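4. Perception from the wearer's point of view

4.1 Why we moved away from fixed cameras

When Jadwiga and I started on the grasp-state estimator, we did what pretty much everyone in our corner of the field does and bolted two cameras above a table. The numbers were lovely. Then we ran the same weights on head-mounted video and they fell apart, and I spent most of June convinced I had a bug in the loader (I did have one, but fixing it changed almost nothing).

The trouble is what the hands do to the object. From a fixed camera off to the side, you usually see a decent chunk of whatever is being held. From the head, the wearer's own fingers come between the camera and the thing, the forearms take up a big slice of the view, and the background is whatever happens to be past the person's knees. Our old segmenter, the one we inherited from the Dreker codebase, had learned that an object is a compact blob with hands at its edges. Head video breaks that idea all the time.

So this section is about the part of Orninero that takes one head-camera frame and produces three things: a mask for each hand, a mask for whatever is in contact with the hands, and a contact label saying which hand is touching which mask. The planner described in Section 5 never sees pixels. It only gets those masks and labels, so anything we get wrong at this stage gets passed along with a straight face.

4.2 The hand branch

The hand branch is the boring one and I'm happy about that. It takes the full frame and predicts left, right or neither for every pixel. We count the forearm up to wherever it leaves the view as part of the hand class, because Demyd found that cutting the label off at the wrist made the left/right decision a lot shakier. Forearms are a gift! A hand on its own, half curled, can be hard to assign to a side, but an arm coming in from the lower left is a strong hint about who it belongs to.

We do keep things worn on the wrist inside the arm mask. Early on, annotators split on this. Some of them labeled watches and bands as held objects, which makes a kind of sense if your instructions say "anything touching the hand that isn't the hand." We rewrote the instructions, relabeled the whole batch, and the phantom wrist objects went away after the next training run.

4.3 The contact branch

The contact branch is where the interesting failures live. It takes the features from the hand branch plus a crop around the hands, and it predicts masks for held things without caring what category they are. We don't ask it for names. Weronika argued for this from the start - I was the holdout - and her point was that a cleanup planner mostly needs to know that a hand is busy and with how many separate things.

Figure 4 is the frame I keep coming back to when I explain this to people. A black object, black strap looped over it and running between the fingers of both hands, and a bit of folded white paper or tissue pinched in against it. Dark trousers behind. It packs most of our problem into one frame: a rigid thing and a floppy thing of the same color, a second small item in the same grip, and low contrast with the legs.

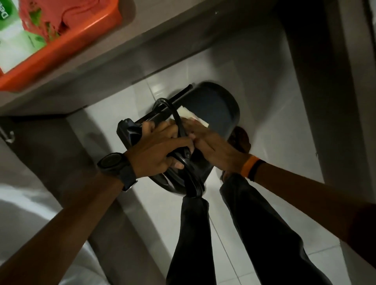

Figure 4. A two-handed grasp seen from the head camera, with a strapped object and a second, smaller item in the same grip.

Does the contact branch need depth to separate two items held in one hand? In our runs it did fine on color frames alone, and adding a depth channel helped mostly with thin items at the edge of the grip, where the gain was too small for us to justify carrying a second sensor.

Straps, cords and cables deserve their own paragraph, since they ate so much of our time. The labeling rule we settled on is that a strap belongs to the object it's attached to or wrapped around, for as far as you can follow it. If it passes behind a finger and comes out the other side, both pieces get the same instance ID. The network doesn't love this. A mask with gaps in it looks wrong to anything trained with a smoothness term, so we dropped that term for the contact branch and kept it for the hands. The masks came out more ragged and more correct, and I'll take that trade any day.

For small items squeezed against bigger ones, we added a second head that predicts a boundary map only inside the contact region. It costs us nearly 30 extra lines of code and hardly any compute. Without it, the paper-against-plastic kind of case gets swallowed into one mask, and the planner then believes that letting go of one thing means letting go of both. You can imagine how that goes when one of them is headed for the trash.

4.4 Things in the background that look held

There is a flip side to all this. Once you teach a network that held objects can be skinny, broken up and half hidden, it gets generous. It starts calling things "held" because they sit near the hands in the image, even when they're a good distance behind them. In the frame above there's a small brown rounded thing partly hidden behind the black object, near the right leg, and our first contact model happily grabbed it. From a single frame I couldn't prove to a skeptic what it's resting on, and that's sort of the point. The annotators marked it as not in contact, because no finger can be seen touching it, and we ask the model to follow the same rule.

We tried two fixes. The first was a distance penalty, where contact pixels far from any hand pixel cost more during training. It worked on compact objects and wrecked the straps, which dangle by nature. The second was to make contact a property of the whole mask and drop the per-pixel version, so a dangling strap gets its label through the object it's connected to, and a stray object with no visible touching pixels gets none. That one stuck. Nikola Makowska wrote it over a weekend and it has needed very little attention since.

(There are two Nikolas in our group, by the way. Nikola Marciniak did the tracker in Section 6, and the commit history is every bit as confusing as you'd think.)

4.5 Data and labeling

The labeled set for this section has 1296 frames, of which 469 are held out for testing. We split by location, so no room shows up on both sides. An earlier split by recording gave us much nicer scores and I'd warn anyone away from it, because the model was memorizing floors. Tile is especially bad for this. Glossy squares with regular grout lines give a network a wonderful fingerprint for a room, and it'll use that fingerprint if you let it.

Labeling was done in Tomaszewski, our in-house tool, which has a brush, a polygon mode and an undo button that was broken until embarrassingly late. Every frame was labeled by one person and checked by another. Where they disagreed on whether something was in contact, we kept both labels and left that mask out of the contact loss, so the network isn't punished for being unsure about something two careful people couldn't settle.

4.6 What still goes wrong

Dark on dark is the big one. When the held thing, the strap and the wearer's clothes are all close to black, the mask leaks down onto the legs. Brightness augmentation helps a little. Weronika has a version that runs a separate legs class, and it looks promising on the Plumham recordings, but we haven't run it on the full test set and I don't want to report a number from one site.

The other one is printed packaging in the background. Bright packs on a shelf or in a tray pull attention away from a dull object in the hands, and the crop around the hands only partly protects us, especially when the wearer leans in and the shelf ends up right above the knuckles. For now the planner waits until the contact label has been stable across several frames before it acts on it. It's slow and a bit clumsy, and Section 5 gets into how much time that waiting costs.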